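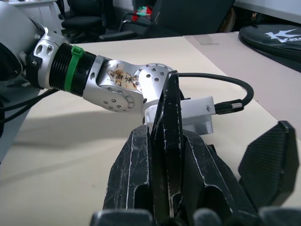

Vatmont will add a coloured cable tie, the Tukik, to its workshop range from Mon 24 March. The tie is sold in 6 colours and two lengths, 100 mm and 165 mm, for bundling leads and marking parts on benches and shelving. Colour is intended to help users find a tie at inspection, as with a bright green band cinched around a black ribbed section. Black ties remain in the range.

Both lengths are supplied in bags of 90. Trade customers may order single colours or a mixed bag. A releasable version is planned for August.

Distribution is through Ando and Väisänen. Data sheets and samples are available on request from the Vatmont sales office.

ENDS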